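## Bench tips: software for a pick-and-place arm

These are from our bench notes at Clekura. Darragh Ó Gríofa started the list and I've added to it.

**Keep the planner's model of the bin simple.** A box with four walls and a floor is plenty. Make each wall a bit thicker than the real one so the planned path stays clear of the rim. We tried a detailed mesh of 206 faces and planning slowed down for no gain.

**Lock the exposure on the wrist camera.** Auto exposure drifts when a pale surface fills most of the view, and the colour mask drifts with it. Set it once under the lights you'll be working under — then save it in the config file.
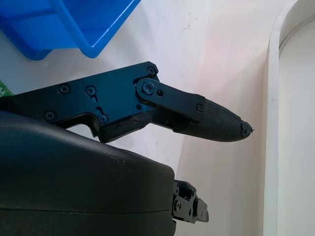 **Mask out the gripper before you run detection.** Dark fingers and their shadows make false edges. Draw the mask with the fingers open, draw another with them closed, and have the code pick by finger position.

**Wait for the arm to settle.** We skip 6 frames after each move before reading a pose. Fewer than that and the grasp point wanders.

**Log the failed grasps too.** Catríona Ní Chonaill keeps the last 20 and replays them after any change to the planner. Name the files by time of day and grasp number, and put the config version in the first line of the log.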